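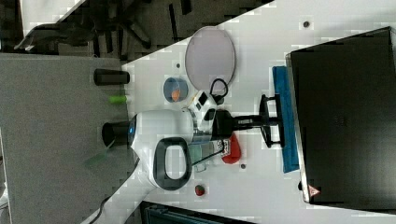
The play kitchen table at Narwood Public Library, with a gray plate, a blue bowl and a strawberry among the things set out on it.

Narwood library to lend play kitchen sets

Families in Narwood will be able to borrow a play kitchen from the public library starting 10th January. The sets can be checked out at the front desk with a regular library card and kept for two weeks.

Each set comes packed in a lidded bin and includes cookware, dishes and pretend food. A table has been laid out with kitchen things in the Hassanpour Room, at the back of the children's floor, so that families can look over the kind of pieces on offer before they take a bin home. The table will stay up through the end of the month.

The library has been lending puzzles and board games for several years. Play kitchens were the item most often asked for on the comment cards put out last September, according to the library's notice. Many of the cards came from families in apartments who said they had no room to keep a full kitchen at home but would be glad to have one for a rainy week or a visit from cousins.

Sets may be reserved by phone or at the desk. Online reservations are not open yet. A family may have one set out at a time and may renew it once if no one else is waiting.

There is no charge to borrow. A deposit of $20 is taken at checkout and given back when the bin is returned with its main pieces. The library will not keep money over a missing strawberry or other small item, but it does want to hear about anything lost so that the bin can be filled again before it goes out. The larger pieces, meaning the frying pan, the colander and the big plate, are the ones the deposit is meant to cover.
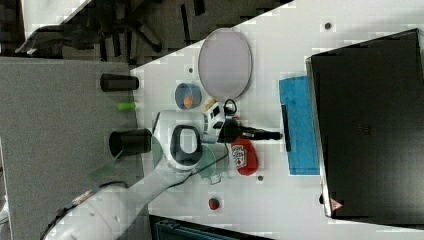 Much of the planning went into cleaning. Returned sets will be held back for 48 hours and will not go straight to the next family on the list. In that time every piece is washed in warm water and dish soap, rinsed, and left on racks to dry. Cups and bowls are turned upside down. Anything with a crack or a sharp edge is taken out. Cloths are washed separately and may come back in a different color from the one that was in the bin before.

Borrowers are asked to wipe the pieces down before returning them but are not expected to do the full wash at home. The notice asks families not to put the pieces in a dishwasher. It also asks that the cups not be used for real drinks, and that the pans and dishes be kept off the stove and out of the microwave.

A card taped inside the lid of each bin lists what should be in it. The card has a drawing beside every word so that children who do not read yet can help with the packing. Staff tried a longer written list first and dropped it after the test families said they never got to the end of it.

Those test families, six from Narwood and two from Rurnevel, had the sets for a week each in the fall. They were asked what got used and what stayed in the bin. The pieces with a job to do came out ahead. Children went back to the colander and the spatula over and over, and the banana and the ketchup bottle turned up in nearly every meal. Plates were used less than expected, mostly because the families already had plates of their own and the children took those. As a result, the bins have one large plate in them and more food.

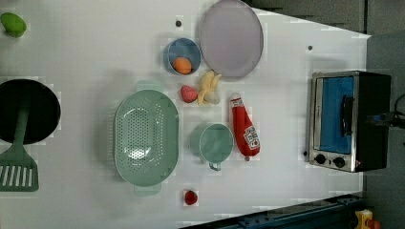 According to Teresa Cordeiro, the small bowls were the thing her two children fought over, and she would like to see a second one added to each bin. She said her older son had spent most of an afternoon moving an egg from the bowl to the pan and back to the bowl, and that he called this breakfast, lunch and supper. She also said the set had been easy to put away because everything had a place on the card.

The library plans to add the extra bowl once it has the money. The first round of bins was paid for out of the regular budget for children's materials, with part of the cookware given by Enis, the housewares store on Depot Street, when it cleared its shelves last year. For that reason the sets do not all match. Some families may get a green pan handle and others a black one, and the cups come in more than one size.

Gifts of play food and dishes are welcome at the front desk during open hours. The library can take fruit, vegetables, pans, cups, spoons, spatulas and small bowls. It cannot take anything stuffed, anything with a battery, or pieces small enough to fit in a young child's mouth. Donors are asked to wash items first and to leave off any tape or stickers.

Parents have also asked about ovens and other bigger pieces. These will not go in the bins, which have to be light enough for one adult to carry to a car. The library is looking at whether larger pieces could be kept for use in the building, in the Hassanpour Room, and will decide after the first few months of lending.
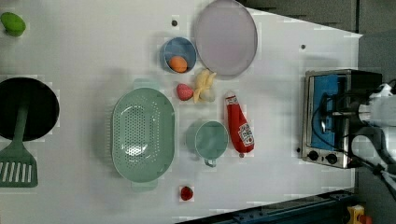
Lourenço Prata wrote under the library's notice that the two-week limit seemed short, as it takes his daughter a few days to settle into any new toy. He asked whether the loan could be made three weeks, the same as for books. The library replied that the limit was set low because of the waiting list and would be looked at again in the spring.

There were 40 names on that list when the notice went up. Families already on it will be called in order, and a set that is not picked up within two days of the call goes to the next name. Anyone who has changed phone numbers since signing up should let the desk know.

Rurnevel residents may borrow the sets under the card agreement between the two towns, but they must pick up and return them in Narwood. Bins should not be left in the outside book drop, which is too small for them, or on the steps when the building is closed.

The Hassanpour Room is open to families whenever the children's floor is open, except during story hour, when the door is kept shut. Children need an adult with them. Strollers can be left in the hall by the coat hooks.

Questions about the sets can be taken to the children's desk, or to the front desk in the evening.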